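How to Pick a Kitchen Wall Color When Your Counters Are White Marble

Posted December 15, 2018 in Paint & Walls

I have painted my kitchen four times. The first time was a gray that looked gorgeous on the little card and like wet cement on the wall. The second was a "soft cream" that made the cabinets look dirty. The third one I don't want to talk about (it was green, sort of, after dark). The fourth one is still up and I love it, and it only took a couple of weekends and a stack of ugly cardboard squares to find it.

A few of you asked how I finally got there, so I wrote down the whole thing in order. It works for any kitchen but it's written with white marble in mind, which is what I have and what gave me so much grief. White sounds like it would go with anything! Just you wait.

What you'll need

A few sheets of white poster board
Two or three sample pots of paint (more if you can't help yourself)
A small foam roller and a tray
Painter's tape, the kind that comes off easy
A plain sheet of white printer paper
A pencil
Whatever light bulbs you really use in the kitchen

I used Ikau sample pots because the hardware store in Pomeck stocks them and they're small and cheap. Any brand is fine. Ikau has 2,276 colors in its fan deck, and you are going to ignore nearly all of them.

Step 1: Find out what color your white is

Do this before you so much as look at a paint chip. Clear off a stretch of counter near a window, wipe it down, let it dry, and lay your sheet of printer paper on it. Then stand back a few steps and squint a little.

Next to real white paper, your counter will stop being white. Mine went faintly pink, which I had never noticed in all the years I'd been chopping onions on it. My sister-in-law's went blue. Some go yellow or a bit green. Write down whatever you see, even if the word you come up with is silly. I have "inside of a seashell" in my notebook.

Now look at the veins by themselves. We all say marble has gray veins, and it mostly does, but there's often a second color sneaking along with the gray, and that second color is the one your walls are going to argue with.

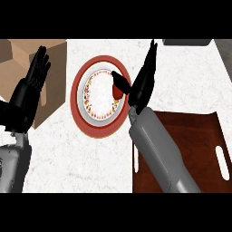 White marble with faint gray and reddish veining. Go easy on green-grays with a slab like it.

If your veins lean red, pink or brown, call your counter warm. If they lean blue or a clean cold gray, call it cool. If you can't tell, hold something you know is warm (a wooden spoon works) right against the stone and then something you know is cool (I used a blue dish towel). One of the two will look like it belongs there. Don't overthink it, you'll get another shot at this in Step 4.

Do the paper trick again at night with the lights on. I skipped that part before my second paint job, and see above re: dirty cabinets.

Step 2: Sort out your bulbs first

I know, you came for paint. But if you're planning to change your bulbs any time soon, change them now and live with them for a few days. Bulbs shift a wall color more than a whole step on the paint card will. The ones I took out were the very yellow kind, and they turned every gray I tried into mushroom soup.

I went with soft white bulbs in the ceiling, 1,000 lumens each, and a slightly dimmer strip under the cabinets. Check the package and make sure all the bulbs in the room say the same color temperature. If your under-cabinet lights are cool and your ceiling lights are warm, your counter will be one color at the back and a different color at the front, and no paint on earth is going to fix it. Ask me how many evenings I spent blaming the backsplash.

Step 3: Choose three colors and go home

Standing at the paint display is where it all goes wrong for me. Everything looks good under store lighting and I come home with eleven cards. So now I have a rule: three colors, and they have to do different jobs.

The safe one. A light color from the same family as your counter. Warm counter, warm off-white or pale greige. Cool counter, a pale cool gray or a white with a drop of blue.

The stronger one. Same family again but two or three steps darker on the card. You'll be surprised how often this one wins. Light walls next to light stone can go flat and kind of sleepy.

The wild card. Anything you like! Mine was a dusty terra-cotta that I would never have had the guts to pick off a card, and it came in second.

Look at the darkest color at the bottom of each card before you commit. The pale ones at the top all pass for neutral, but the dark one tells you what's hiding in there. If the bottom of the strip is purple, the top of the strip is purple too, it's just being sneaky about it. This one tip would have saved me the cement kitchen.

Step 4: Make big samples

Don't paint swatches right on the wall. I did this twice. You end up judging every new color against the old one surrounding it, and then you've got ridges to sand.

Instead, cut your poster board in half and roll one color onto each piece, right up to the edges on three sides, leaving a white strip on the fourth side so you can pencil in the name. Two coats. Let the first one dry all the way, and yes, I know it feels dry after half an hour, give it longer. Wet paint and dry paint are not the same color, and neither are one coat and two.

When they're dry, tape one board so that its bottom edge touches the counter. Look at it by itself for a minute. Then swap it for the next. I like to see them one at a time first and only then side by side, since side by side you'll always notice the difference between the boards instead of how each one gets along with the stone.

Check each one:

First thing in the morning, lights off
Middle of the day
Late afternoon, when the sun comes in low
After dark with everything switched on

Move them too. The wall across from the window and the wall the window is in might as well be in different houses. I kept my boards going for a full week in August, and my family got very used to eating breakfast next to a rectangle of terra-cotta. 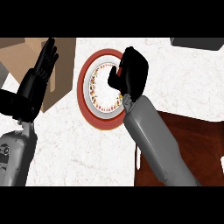
Once a wall color is in the lead, test it with your dishes, because they're the brightest thing in most kitchens and they sit out on the counter a lot more than we plan for. Get out the ones you use every day and put them down on the stone with your sample board behind them. Bowls, mugs, the fruit bowl, all of it. A busy plate is a great test piece. Take the one on the marble up there: wide red rim, then a ring of little flowers and leaves in red, orange, yellow and green, and plain white in the middle. Red that strong would flatter a creamy wall and look pretty loud against an icy one, and the small colors in the border are a ready-made list for curtains or a painted stool. If you own something patterned that you already love, steal from it shamelessly. Whoever painted or printed that border has done your color matching for you.

If your dishes are all plain white, do the test anyway. Plain white dishes can make warm marble look a bit tired, and a slightly deeper wall helps them both.

Step 5: Pick the finish

Quick one. For a kitchen I'd go with eggshell or satin. Flat paint looks wonderful and grabs onto every splash of tomato sauce. Semi-gloss scrubs up great but bounces light around, and if your marble is polished you've already got plenty of bounce. Satin on the walls and semi-gloss on the trim is what I have, and I can wipe down the bit behind the stove without leaving a shiny patch.

Get your sample in the same finish if the store will mix it that way. Shinier paint reads a touch darker and richer to me.

Step 6: Protect the counter before you open a can

Please don't rush this part. Marble is porous and it doesn't forgive. Wipe it dry, run painter's tape along the back edge where it meets the wall, and lay rosin paper or a clean drop cloth over everything. I put plastic on top of the cloth as well. Don't put the paint can on the counter, even covered. Put it on the floor, on a tray, away from the dog.

If you do get a drip, scoop it up right away with a plastic scraper or an old gift card, then a damp cloth with a bit of dish soap. No vinegar and no lemon, they'll eat a dull spot into the polish. Same goes for most of the "natural" sprays, so read the back of the bottle.

Pull the tape while the last coat is still a little soft, slowly, at an angle. Mine pulled a strip of fresh paint off with it the one time I left it overnight.

A few things people have asked me

Can I just go with white walls? Sure, but run the paper trick on the white paint as well. Two whites that lean different ways will make each other look like a mistake. If your marble is warm, get a warm white.

What about the ceiling? I used the wall color cut to half strength. The paint desk will mix that for you if you ask.

My marble has a lot going on. Do I still need the dish test? With bold veins I'd keep the walls quieter and let the plates be whatever they are.

How much paint do I need? Measure the walls, take off the windows and cabinets, and check the coverage on the can. Kitchens have less wall than you'd think. I had most of a gallon left over and did the pantry with it.

Next up is the backsplash grout, and I'm going to need a longer weekend for that.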